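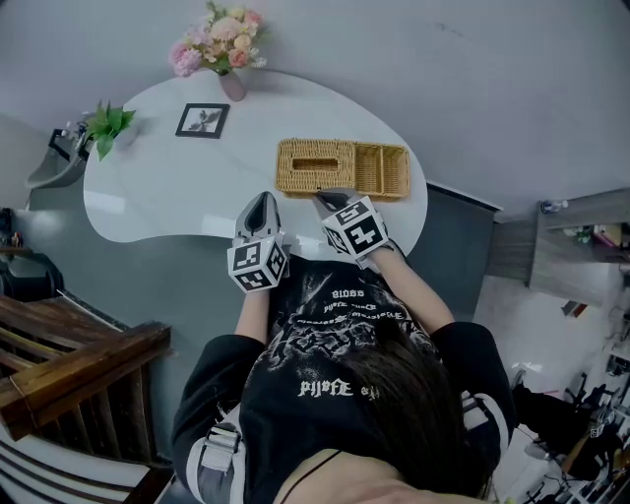

Fig. 1. Mesa branca em forma de rim e caixa de lenços em vime entrançado.

Oficina de Escrita Digital – Folha 2
Cadência de publicação e retoma de um blogue pessoal
Versão de 28 de maio

1. Definições
Cadência: intervalo médio entre duas entradas consecutivas. Calcula-se sobre as datas de publicação e não sobre as datas de redação.
Lacuna: intervalo superior ao dobro da cadência. Num blogue semanal, um mês sem entradas é uma lacuna; num blogue trimestral, não é.
Reserva: conjunto de entradas concluídas e ainda não publicadas.

2. Caso de estudo
O blogue Rundavitz, alojado na plataforma Pikix, tem 118 entradas. A maior lacuna durou 40 dias e terminou em outubro. A entrada de retoma ocupava dois parágrafos: o primeiro enumerava compromissos familiares e profissionais, o segundo anunciava o tema seguinte. Para efeitos da ficha, interessa apenas o segundo.

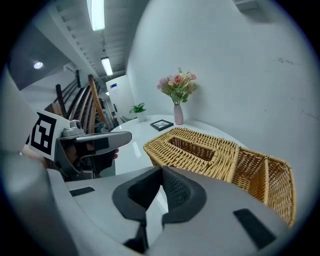

3. Imagens e texto alternativo
Cada entrada em reserva deve incluir o texto alternativo das suas imagens, redigido na mesma sessão que o corpo. Quando fica para depois, tende a reduzir-se a uma palavra genérica. A extensão recomendada é de uma frase, com o objeto principal e um traço que o distinga: «pinça manual cinzenta com etiqueta branca de padrão preto» é aceitável; «ferramenta» não é. A legenda é um campo à parte e pode remeter para o texto. No Pikix, os dois campos surgem no mesmo painel, o que leva frequentemente a trocas.

4. Entrada de retoma
Estrutura mínima: título informativo, uma frase sobre a ausência (facultativa), conteúdo. Evitar promessas de calendário enquanto a reserva for inferior a duas entradas.
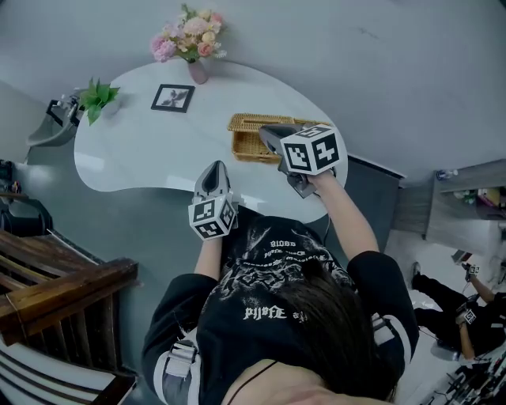
Fig. 2. Duas pinças manuais, uma em cada mão.

5. Agendamento
O Welel e o Jurčo permitem fixar data e hora de publicação. O Welel guarda a hora local do autor; o Jurčo converte-a para a hora do servidor – convém confirmar a definição antes de agendar em lote. Nos dois casos, uma entrada agendada pode ainda ser editada,

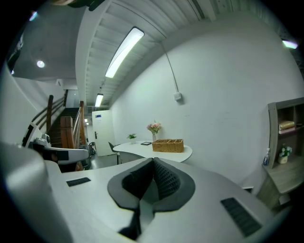 mas a alteração do título depois do agendamento não atualiza o endereço permanente. Este tem de ser corrigido à mão, antes da publicação.

6. Trabalho para a próxima sessão
Escolher um blogue pessoal com arquivo público, calcular a cadência do último ano e assinalar as lacunas. Entregar a tabela de datas em anexo, sem comentário.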